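Ticket: slides freeze on export, handout PDF blank from page 3
Opened 07/07/2019
Product: Prernix desktop, Trasia teaching room PC
Priority: high – course pack due at the printers

Exporting the suturing handout to PDF. Gets to 35 per cent, hangs, then finishes with blank pages from 3 onwards. Same file opens fine on screen. Tried twice, same both times.

Page 2 comes out OK, text and picture both there: 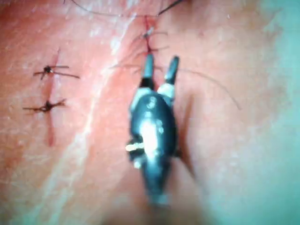

Log says "font not embedded" then nothing. Fonts are the standard Rillach set, instaled on this machine and on the laptop. Laptop exports fine but margins come out wrong, so no use to us.

Tried so far:
– restart, no change
– cleared the print cache, no change
– saved as new file under a shorter name, got to 90 per cent then hung
– took out page 3 picture, export worked

So looks like page 3. Put the picture back at a smaller size, hangs again.

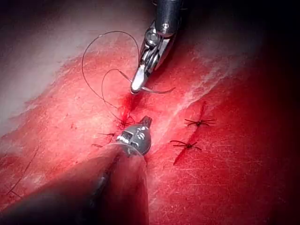
Page 3 picture: curved needle held in the driver, closed incision to the right.

Update: converted it to a different colour mode, export now completes but the Pavlović template footer has vanished on every page. Need footer back, it has the room codes on. Can someone ring before lunch, the August pack uses teh same template.

Status: open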